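Week 6 – Perception for cloth handling: from wrist view to grasp point

Assigned reading: Nomura, course notes, section 2 (state estimation for deformables).

Rigid-object pipelines assume a pose. A garment has no single pose, so the planner works from a partial estimate: visible edges, layer order and a short list of grasp candidates. In the Prondel stack these are three separate nodes, and each publishes its own confidence.

Edge labels come first. A hem, a fold and a seam can all give a strong line in the colour image, but only the hem is normally a useful grasp target. Patterned cloth under the garment adds false edges – mask it before running the detector.
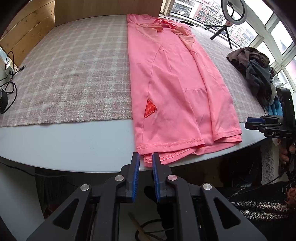 Figure 6.1. Wrist view, pink garment on plaid cloth. Note the left hem and the lower layer sagging over the table rim.

Layer order is harder. Where a second hem shows beneath the first, the planner must choose between a one-layer and a two-layer pinch. The default cost favours the outer layer and penalizes any approach that brings a jaw within 21 mm of the table rim.

The lab set holds 4,000 labelled views, of which 3,965 pass the schema check. Leave the rest out of training.

For the lab: run the edge node on your assigned views, plot precision against threshold for hems and folds separately, and hand in the plot with your config file. Keep the planner weights at their defaults.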